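Speaker notes: Laying out a bench for small-part kitting
Gion Prantl, Drilden
May 1, 2021

Slide 1. Title
Say hello, give name, say where Drilden is. Talk runs 50 minutes with questions at the end. Handout is by the door.

Slide 2. What we kit
Small electrical subassemblies for Sirnance. A kit is a board, the parts that go with it, and a short lead. Orders come in lots of 3,000. Parts arrive mixed, in bags, and get sorted before anyone builds anything.
Mention that the old bench had cardboard boxes on it. Pass the old box round if there's time.

Slide 3. Bins
Shallow and open. We tried deep bins in January and people were digging in them with their fingertips. With low walls you see the part before you reach for it.
Yellow was Gaëtan Poulain's choice. Red boards show up well on it. Dark wires do too. The bins do get shiny under the lamps, so move the lamp before you buy different bins.

Slide 4. The tray
Steel, between the bins, near the front. White paper in the bottom. Change the paper when it gets marked. Parts go on the paper spread out, with space between them.
Pause here and let people look at the next two.

Slides 5 and 6. The bench, and inside a bin
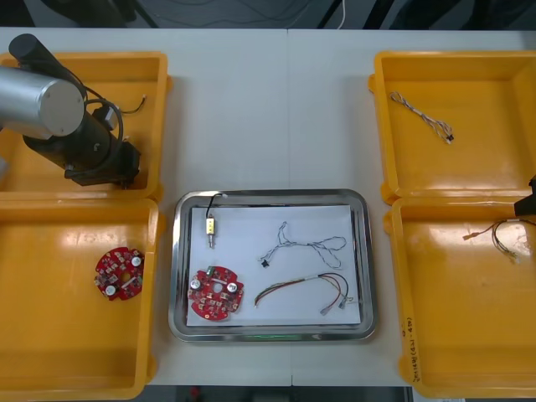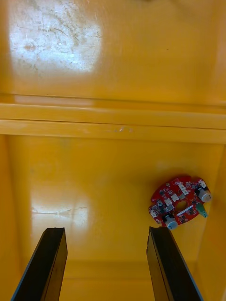

Slide 7. Handling boards
Pick up by the edge. Don't push a board along the bin floor to get it into a corner where it's easier to grab. Boards with a hole in the middle tempt people to hook a finger through it. We ask them not to.
One board deep, no stacking. If the bin looks full, start another bin.
Someone usually asks about static. Answer: wrist straps and a grounded mat at the build stations, and the Huda guide covers the rest. Don't get pulled into it, it's a talk of its own.

Slide 8. Wires
Wires cause more trouble than boards. They curl, they catch on whatever is next to them, and the connector end comes up with something else attached. Lay them out one at a time. A lead that is already fixed to a part should lie away from the other parts.
Tell the Uysal story here (bag of leads, whole afternoon gone). Keep it short.

Slide 9. Checking a kit
Check on the paper, before anything goes in a bag. The card lists each part and the checker initials it. We pull 60 kits from each lot for a second check by a different person.
Wrong parts go in the reject box under the bench. They don't go back in a bin.

Slide 10. What we'd change
Taller lip at the front of the bench. Labels on the bin ends. A second lamp. Still arguing about the stools.

Slide 11. Questions
Gaëtan takes anything on purchasing. Spare card copies are in my bag, 4 per table.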